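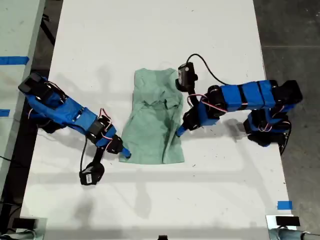

3. Getting a T-shirt flat before you fold it

If you skipped ahead to this section, go back and do section 2 first, because I'm going to assume you've already sorted your pile and have one shirt in front of you. I use a plain table for this. A bed works in a pinch, but it's too soft and you'll be chasing wrinkles all day (ask me how I know!).

What you need: a clear stretch of tabletop, the shirt, and the Platum folding card if you bought the kit with the card in it. The Eltmont kit comes without one, so just fold by eye.

Step 1. Lay the shirt down with the neckline pointing away from you and the bottom hem closest to you. It'll probably look like a crumpled rectangle at this point, a little wider at the hem, and that's fine. I don't fuss with the middle yet.

Step 2. Look for any place where the fabric doubles back over itself. In my pale green one up top, that's along the right side. Lift the loose edge and lay it back out before you do anything else. If you smooth over a hidden fold you press it in, and then you've got a crease that'll still be there next week.

Step 3. Find the collar. On a thin shirt it likes to bunch up and hide. Pinch it at both shoulders and give it a gentle tug sideways.

Step 4. Now hold the top down with one hand and sweep the other from the collar to the hem. Do the center first, then each side. I usually go over it 3 times, a bit more for cotton that sat in the basket overnight.

Step 5. Square up the bottom corners. Pull each one down and slightly out until the hem runs straight.

Note: It doesn't have to look ironed. Small wrinkles are okay and most of them disappear into the fold anyway. My friend Terence Ashworth irons every single one first and I love him dearly, but I've got 40 shirts and a life.

Caution: Don't yank on the hem to get the creases out. Thin knits stretch, and they stretch worst when they're damp. If the shirt feels even a little cool to the touch, hang it up and come back later.

Caution: If there's a print on the front, lay the shirt face down and use your flat palm. Fingernails and old prints don't get along.

Step 6. Set the card just below the collar, centered, with the short side up. If you're going by eye, picture a strip 9 inches wide down the middle of the shirt. Leave the card where it is and go on to section 4, where we bring in the sides.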